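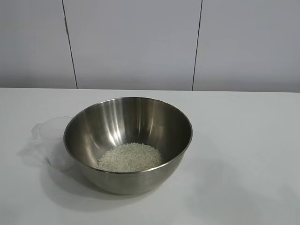

Rice, before dinner.

Back onshore since yesterday afternoon, so a quick one before I fall asleep on the keyboard. Three weeks on the Batholm, mostly nights. My body thinks lunch is at 2 a.m. and I've stopped arguing with it.

For anyone new, I'm a derrickhand. Means I work up high when we're running pipe and down in the pump room the rest of the time, looking after the mud. Glamorous. You come off shift gray to the elbows.

The rig move

Big event of the hitch was the move off Harodcombe. Four years she's stood on that location. Legs that have been in the seabed that long don't want to come out. We jetted, we pulled, we waited, we jetted again. Then the weather window shut with three legs looking good... no wait, she only has three legs. Two looking good, one stuck fast. So we sat there and ate cake.

Window opened again at 4 in the morning, naturally. Last leg let go with a sort of shudder you feel in your teeth. After that it was tugs and fog and a lot of standing by. I like a move, to be honest. No drilling, no tripping pipe, and you get to see some actual coastline.

Lenka Šťastný was barge engineer for the whole thing and I don't think she slept. Never raised her voice once. When the stuck leg was being stubborn she just kept reading out the numbers like a bus timetable. Would go to sea with her again tomorow. Well, not tomorrow. Give me a month.

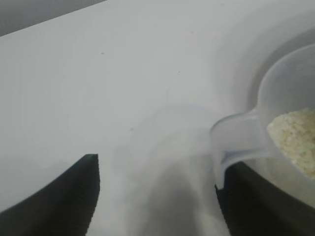 New pump, same old leaks

They've swapped out number two mud pump for a Skurix. Supposed to be easier on the liners. Jury's out – we only ran it for test circulation, and it wept at a flange the whole time. Gasket, probably. The Sárközi guys came out on the crew boat to look at it, looked at it, wrote something down, went home. Next crew's problem now, sorry fellas.

It is quieter though. I'll give it that. You can nearly hear someone shouting at you from the ladder.

What's next

New well starts in March if the paperwork clears. Nothing crazy, 1,970 meters, then a sidetrack depending on what they find. Ilona Hajdu is coming over as toolpusher, I worked for her years back on a land rig and she was strict about housekeeping. Good. The sack store is a disgrace and I say that as one of the people who left it that way.

Someone in the comments asked about cabins. Two to a room, opposite shifts, so you mostly have it to yourself. Bring earplugs and your own pillow. The pilows out there are basically folded towels.

Right, washing's done. Will try and write up the helicopter training thing next week, keep being asked for it.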